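Lemow releases version 2 of Coltden planning software for two-arm handling of soft goods

LERSTEAD, 1/25/21 – Lemow has released version 2 of Coltden, its control and planning software for two-arm robots that handle clothing, bags and other soft items. The release is available now to existing licence holders.

Coltden takes in camera views from the head and both wrists, works out where a garment's edges and corners are likely to be, and plans the motion of both arms together. Earlier versions planned one arm first and fitted the second arm around it. Version 2 plans the pair as a single problem, and an operator can see the proposed paths before the arms move.

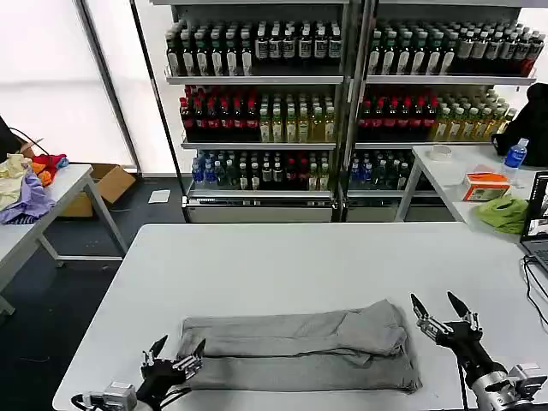
The planner now keeps a record of each fold as a short list of grasp points and targets. Operators can open that list, change a point and run the step again without restarting the job. Under the old version, a change partway through meant going back to the first step.

“Cloth is awkward to plan for as its shape changes every time you touch it,” said Dennis Heywood, head of software at Lemow. “We wanted the people running these cells to be able to see what the planner was thinking and fix it on the spot.”

Garment outlines are handled by a rewritten perception module named Tapsell. It separates the garment from the table surface and marks sleeves, collar and hem where it can find them. When it is unsure, it asks for a second view from a wrist camera – a step that can be switched off for simple items such as towels.
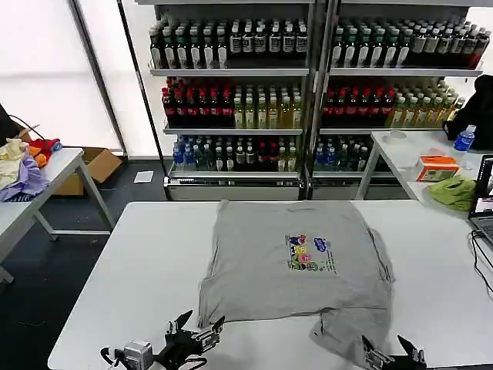

A T-shirt laid out on the work table, with both grippers at the near side.

Tapsell updates its outline 60 times a minute on the standard controller. Sites with older controllers can set a lower rate in the configuration file.

The release also adds early support for thin plastic bags. Bags are listed as a trial feature and are turned off by default. Lemow is asking customers who turn the feature on to send back their logs, especially from sites with bright windows or glass near the table.
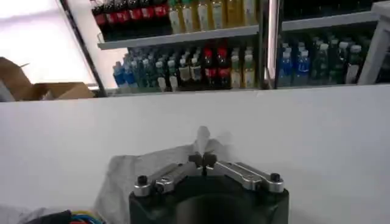 Do existing users need to rebuild their saved jobs?
Saved jobs from version 1 open in version 2 and are converted the first time they are run. Jobs with custom grasp scripts need to be checked by hand, and the conversion tool lists the lines to look at.

Other changes include four new log filters, a colour-coded view of planned grasps, and a replay tool that lines up the head and wrist views by time. Fixes for a calibration fault reported in November are included as well. 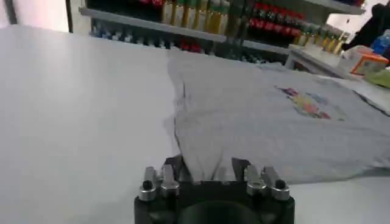

Availability and support

Coltden version 2 is a free upgrade for customers with a current support plan. Version 1 will receive security fixes for a further 60 days. Installation notes and the conversion tool are on the Lemow customer portal, and enquiries can be sent to the Lerstead office.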